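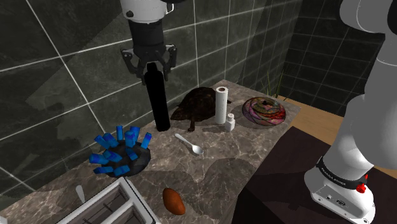 Counter Rules for a Kitchen Arm

Toletti Home Workshop Tips
Updated October 6, 2026

These are the rules we keep for a bench-mounted arm that shares a kitchen counter with people. They cover picking up, setting down and clearing away. Your arm's manual comes first wherever it disagrees with us.

Before you switch it on

Clear the reach, then check it again with the arm parked. A counter can hold plenty of odd things at once, and that is fine as long as each one has a place. Round items roll. Potatoes, eggs and rolls of paper towels should lie against something or go in a tray.

Wipe the stone dry. A film of cooking oil on polished marble will let a bottle slide when the gripper lets go.

Keep the cord of any toaster or kettle behind the appliance and out of the work area. Unplug the toaster if the arm will be passing over it.

Find the stop button and put your hand on it once. Everyone in the house who uses the kitchen should be able to do the same without looking at a sheet.

Bottles

Tall bottles cause most of the spills. Our rules for them are short.

Grip near the neck only if the neck is stiff and the cap is closed. Soft squeeze bottles get held lower down.

Keep the bottle upright the whole way. Lift it just high enough to clear whatever is in its path.

Slow down for the last inch. The Brumholm guide we started from had the arm stop 5 millimeters above the surface before the final move, and we have kept that.

Open the fingers fully before the arm backs away. A half-open finger will catch the shoulder of the bottle and drag it over.

Nothing over 1000 grams goes in the gripper in our kitchen, whatever the arm is rated to carry. Full oil bottles we move by hand.

When things get knocked over

Stop the arm first. Do not reach in to catch anything. A salt shaker on its side can wait.

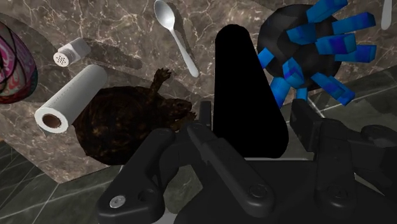
Once the arm has stopped, stand up whatever has fallen, starting with anything that can leak or pour. Sweep up loose salt before the next run, as it scratches the stone and gets into finger joints. Move the spoon out of the way too. Shiny flatware can confuse some depth cameras, and a spoon is easy to misjudge in a hard shadow.

Return everything to its starting place if the arm is working from a saved layout. If you would rather leave things where they landed, have it look at the counter again before it moves. Write down which you did. We use a plain notebook with columns for the item, the fault and the fix.

If the same item goes over 5 times, take it off the list of things the arm may handle.

Care of the gripper

Check the screws on the finger links each week and snug up any that have backed out. Use a hand driver.

Wipe the fingers with a damp cloth and a drop of dish soap, then dry them. No sprays near the joints.

Change finger pads at 3000 grips, or sooner if they look glazed. Murthy pads and Grolimora pads are not the same thickness, so reset the closing width when you switch brands.

Children and pets

The arm is off when either one is in the kitchen. We make no exceptions for short jobs.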